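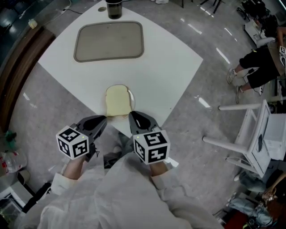 Can a robot make your breakfast yet? People have been asking for a very long time, and the answer is a sort of wobbly "almost." Think of all the things your own fingers know without being told. They know that an egg is slippery, that a spoon is hard, and that a cup of juice must stay upright. Now think of a slice of white bread lying flat on a table, with one black jaw on its left and another on its right. Squeeze too hard and the bread gets squashed — too softly, and it stays right where it was! A robot has to learn that "just enough" squeeze, and bread is a tricky teacher.

One way to learn is by copying. A person holds the gripper in their own hands and does the chore, and the computer studies how the gripper moved. Then it all gets done again, and again, and again. You learned to tie your shoes in much the same way, by watching and trying (and probably grumbling a bit).

Let's imagine a kitchen robot called Buteo. Buteo has practiced putting bread on a tray 700 times, and it has become pretty good at it. But then somebody buys a different loaf, with thicker slices, or leaves the tray at the other end of the table, and poor Buteo may get muddled. You would just reach a little farther and carry on with your morning.

So robots can already do some chores, mostly when things stay neat and in their places. Homes are hardly ever like that, as anyone who has seen a bedroom floor will know. For now, you may still have to butter your own toast.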